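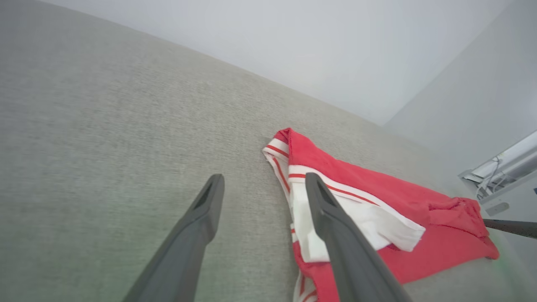
June | By Jindoment press desk
Print this page | E-mail this page

NIDOW LAUNDRY DRIVE GOES CITYWIDE, SIGN-UP OPEN NOW

HONORATO - Jindoment today opened sign-up for Nidow, its home laundry tidy-up program, to every household in Honorato. Free for the first month. No contract.

The idea is simple. Clothes end up on the sofa, on the floor, over the back of a chair. Nidow households get a short plan for getting them off there again: one room at a time, 7 minutes a go, shorts and shirts first, towels and sheets after. Whites in one pile, reds and other strong colors in another, darks in a third.

A trial run with partner Jivis signed up 1148 homes. By the end, 1483 had joined, mostly neighbors of the first lot. Living rooms were the number one trouble spot, ahead of bedrooms, wich surprised the planning team.
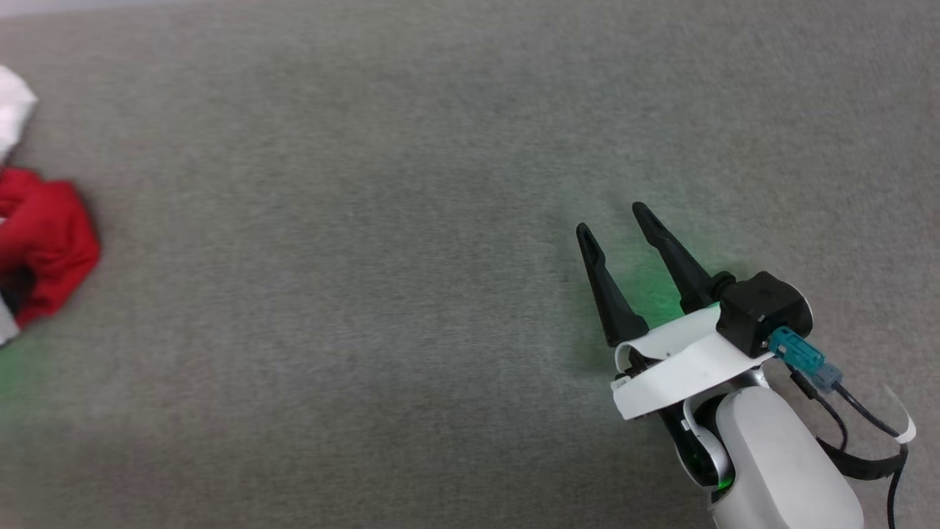
White and red fabric items on gray carpet.

What's in the starter pack:

- five cloth sorting bags, washable
- a wall card with the room-by-room plan
- a stain guide (grass, coffee, the usual)
- a voucher for one Jivis wash and fold

Sportswear gets its own page in the guide. Turn it inside out, close any zips, keep red items away from white ones untill they've been through a few washes. White trim on red shorts - cool wash, hang up straight away.

Packs go out from the Jivis counter from 5 p.m. on launch day. Bring proof of address. One per household, while stock lasts. Apartment blocks wanting a bulk order should ask at the counter first.

More on Nidow, plus the guide in large print, from the Jindoment press desk.

Print this page | E-mail this page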